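Stirkora Finger Pad Retention Kit (replacement for pad set 2)
For hand-held grippers and the matching robot-mounted version
Sold by Larkley Parts & Service

In stock. Ships in 2 business days.

Why this kit exists

The original pads were held on with adhesive. We liked the adhesive. It was tidy and quick to apply, and it passed every test we thought to give it. Then customers began folding laundry.

Cloth pulls sideways. A block or a cup mostly pushes back against the pad, but a towel under tension drags along it, and the glue slowly lets go at the tip. The first report came from a shop in Skustlow, where a pad left its finger in the middle of a fold and went home inside a bath towel. Their arm carried on with one bare finger for nearly 42 minutes and logged each fold as a success. We have since had a talk with the success check as well.

The bare finger is the safety part of this notice. Under the pad is a hard edge, and it will mark skin and cut thin fabric. If a pad is missing, stop using the gripper. Tape is not a repair. We have now seen tape in four colors and our opinion has not changed.

What you get

10 finger pads, molded with a lip that wraps the fingertip
Retaining pins
Hex key (yes, another one)
Printed inspection card

Fitting

Power the gripper off. Peel away the old pad and clean off every bit of glue, which takes longer than you'd like. Slide the new pad on from the tip until the lip seats, then press the pin in flush. Tug the pad sideways, hard. If it moves at all, take it off and start over.

Robot-mounted grippers need the arm parked and the emergency stop pressed before your fingers go anywhere near. One of our own people skipped this step. The bruise was 7 centimeters long and was admired by the whole office.

Use with cloth

Keep the pull between two grippers light. The cloth should be able to sag a little in the middle, and if it's tight as a drum you are testing our pins for us.

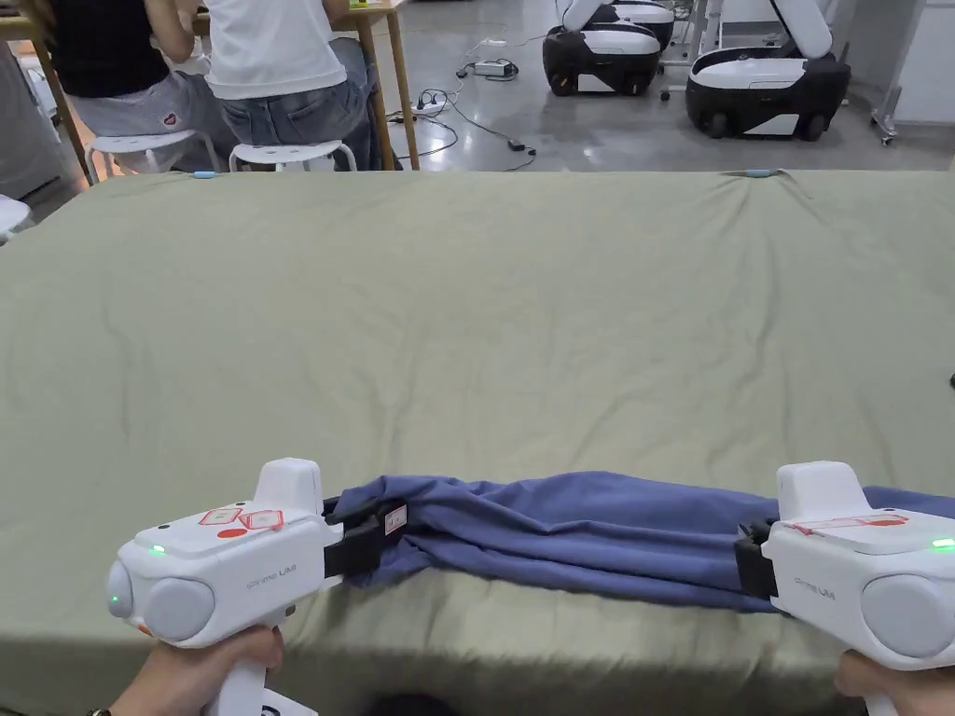 Thick bunches are harder on the pads than a single layer, so check the tips more often on days when you're working with heavy fabric. Look for a gap under the lip or a pin standing proud of the surface. Either one means a new pad.

Who gets it free

Anyone who bought the glued pads from us. Send the order number and we'll mail a kit, no return needed. Sandhu mounts use a different fingertip and don't fit this kit; a version for those is due in September.

Page updated Aug 25, 2018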